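We use cookies to improve your visit. Accept | Manage settings

Hayley Lightfoot
Is a slotted rack any good for storing bare perfboard? Mine never sit straight.

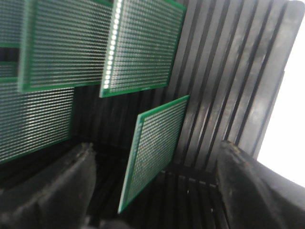 The bloke at Praltlow reckons they'll warp. I have my doubts.

Doaa Lahlou
Warp? In 23 years I've never seen it. Crooked boards just mean the slots are too wide. I'd worry more about grit. White benchtops show it up, at least; even a few dark specks are easy to spot.

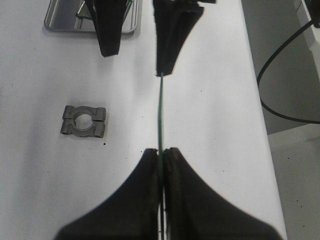

Labelled crates beat racks, supposedly. I'm not convinced, you'll only lose things in them.

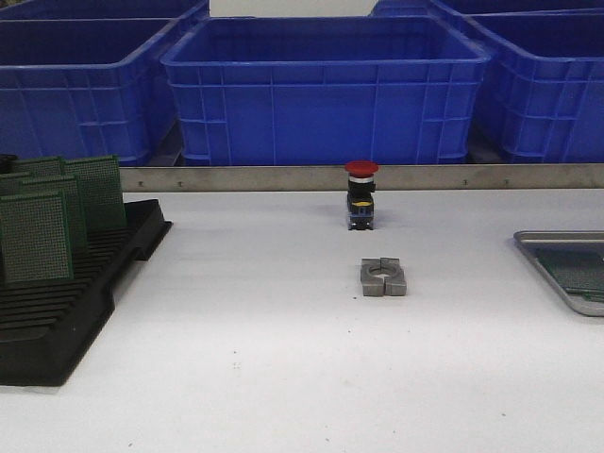
Measure your slots before buying anything.

Skilano
just use a shoebox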